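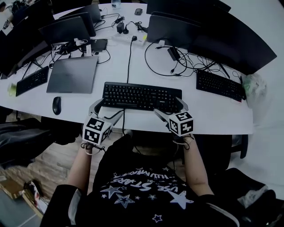
Let the phone ring, please

I moved our little office line over to Kokell in January, and I've been grumbling about phone menus ever since (my own included!). We had 21 options at one point. Twenty-one, for a firm that sells blinds! A caller wanting a price had to press 3, then listen to me reading out our opening hours, then wait 45 seconds for the music to stop.

So I've scrapped nearly all of it. Ring us now and every handset goes at once, and whoever is nearest picks up. The bill is the same, the settings page is still horrid, and I do miss my extension, 3264, which I'd finally learnt by heart. But I'd sooner talk to a person, and I think most callers would too.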